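Suture Practice at Home and in Class: Your Questions Answered

Welcome! These are the questions that reach us most often at Clumurell, from first-year students, veterinary nurses brushing up before a placement, and the occasional patient parent buying a gift they don't entirely understand. We've tried to answer them the way we would across a table, so please forgive us if we wander a little. This page was last gone over in June 2018.

Getting started

What do I need for my first practice session?

Less than you might think. A practice pad, a curved needle with thread attached, something to hold the needle with, a pair of forceps and a pair of scissors will keep you happily busy for weeks. Our Flusik starter set has all of these in one zip case. If you already own instruments, just buy the pad and a box of thread, and save your money for more thread later (you will go through a lot of it!).

Which pad should I choose?

We sell 2 kinds. The Rai pad is the softer one, and it's lovely for learning how a needle wants to travel, though it does tear if you pull hard. The Skarkora pad is firmer and has a mesh layer underneath, so it puts up with rougher treatment. Beginners who are a bit heavy-handed – and most of us were – tend to get along better with the Skarkora.

Can I use the same pad again and again?

Yes, please do. Snip out your old stitches, brush away the thread ends, and start in a fresh spot. A dusting of cornstarch takes away any stickiness. When a cut has been stitched so many times that the edges crumble, turn the pad around and work from the other end.

Needles and thread

Why is the needle curved?

A curved needle lets you go in on one side of the cut and come up on the other with a turn of the wrist, without having to lift or bend the pad. Try to let the needle follow its own arc. If you push it straight ahead, it will drag and may bend, and the hole it leaves will be bigger than it needs to be.

Where should I hold it?

A little way back from the middle, toward the end where the thread is attached. Keep your grip off the very tip, which dulls quickly, and off the thread end, which is the weakest part. It feels fussy at first, and then one evening you'll notice your hands have started doing it on their own.

What color thread is best for practice?

We like black on a pale pad. You can see each stitch clearly, and the slack shows up too, so you know where your loose thread has wandered before you start the next one.

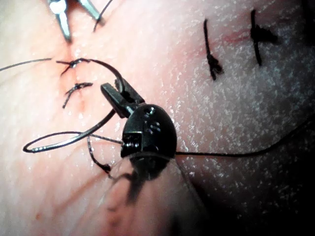 Spacing and tension

How far apart should my stitches be?

Pick a distance and keep to it. Many people like to draw small dots along both sides of the cut with a washable pen before they begin. Check each pair of dots before the needle goes in, and don't worry if your first row looks like a crooked fence.

How tight is tight enough?

The two edges should just touch. If the pad puckers or rises into a ridge, you've pulled too hard, and if you can see down into the cut, you need a bit more. Lay the knot to one side of the line so it doesn't sit on top of it.

My thread keeps tangling. Help!

Start with a shorter length, draw the slack through slowly, and set the long end off to one side before you tie. If a small snarl forms, stop and ease it open with your forceps. Tugging only makes it smaller and meaner.

Safety and orders

How do I get rid of used needles?

Put them in a proper sharps container, and ask your pharmacy or local waste service where to take it when it's full. Please count your needles back in at the end, especially if there are children or pets in the house.

Are the materials sterile?

No. Everything in our practice range is for training only and must never be used on a person or an animal.

Do you supply schools?

Gladly. Send us your class size and start date, and for courses beginning in January, try to write before the holidays so we can set your pads aside.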